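I moved to a smaller apartment in February, and most of my paper did not make the trip. I had 27 folders when I started sorting and I have seven now. It took 16 evenings, most of them short, and I want to write down what I did before I forget it.

The folders went back to my time at Provside, where I worked in the billing office and got used to keeping a copy of everything. I kept the habit after I left. There were phone bills for numbers I no longer have, and the manual for a Bollo space heater I gave away two apartments ago. There was a lease from the place on Ríos Street with three copies of the same parking addendum.

My rule was to handle each sheet once. I broke it the first night. Some papers can't be decided on the spot, like a medical statement that might match a tax form in another folder. So I started a stack for things to check later, and I looked at it every fourth evening or so. It never got taller than a couple of inches.

Tax returns I kept. The supporting papers I kept for the last several years, and the older ones went to the shredding counter at the copy shop. They charge by the pound. I paid for 33 pounds over two visits and carried it all there in grocery bags, which was a mistake, as one of them split on the stairs.

Letters were slower. I read nearly all of them, including a run of postcards from a summer in Londen (spelled that way on every card, and I never did find out if it was on purpose). Those stayed. Birthday cards with only a signature went into recycling, except a few I liked the look of.

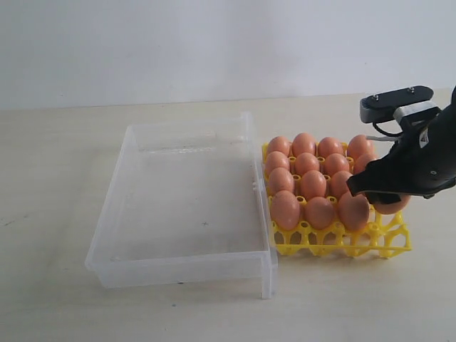
I thought about scanning everything and decided against it. I scanned the lease, the car title and some medical records. For the rest, I would only have been moving the pile onto a hard drive, and I already have one of those I don't open.

The seven folders left are home, car, health, taxes, work, letters and one marked "current." Current gets emptied at the end of the month. I've done that twice so far. Last month it held a dentist receipt, a library notice and a warranty card for a kettle, and I threw out the library notice.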